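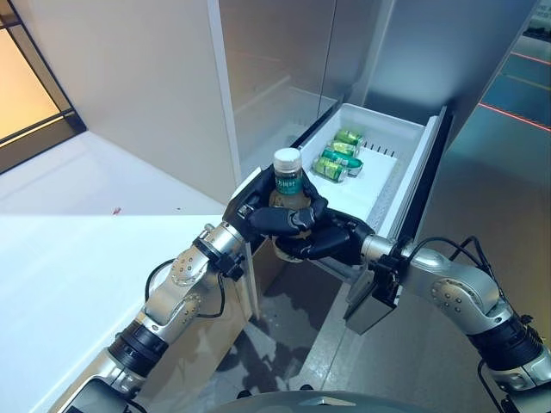 Cold storage slows spoilage by lowering the rate of chemical and microbial change. It doesn't stop either process. The rate of most reactions in food falls by a factor of two to three for each 10 °C drop in temperature, and a product moved from a warm shelf to a chilled one gains shelf life in rough proportion. Packaging matters as much as temperature. A clear plastic bottle with a screw cap, of the kind held over the open drawer at the head of this chapter, lets light reach the liquid below the label, and light drives the fading of colors and the loss of some vitamins even in the cold. Oxygen also passes slowly through many plastics and through the seal of the cap. Both effects are treated in Section 4.

## 4.1 Heat load of a storage space

The heat a refrigerating system must remove has four parts: heat conducted through the walls, heat carried in by air when a door or drawer is opened, heat given up by the product as it cools, and heat from equipment inside the space. The product load is

Q = m c (T₁ − T₂)

where *m* is the mass of the product, *c* its specific heat, and *T₁* and *T₂* its temperatures on entry and in storage. Freezing adds a latent heat term – often the largest single item in the sum.

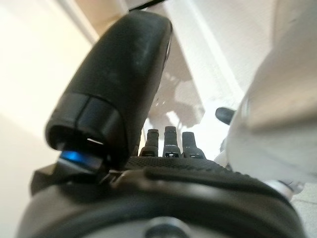 Air exchange is harder to estimate. It depends on the size of the opening, the time it stays open, and the difference in density between inside and outside air. Nishimura's method, used in the Nunbridge problems at the end of this chapter, assigns a fixed volume of air to each opening and multiplies by the number of openings per hour. The method overstates the load for drawers, which hold cold air better than upright doors do.

**Worked case.** A store at Nunbridge receives 470 kg of bottled drinks and cools them by 6 K. Taking *c* as 4.0 kJ/(kg·K), the product load is 11,280 kJ.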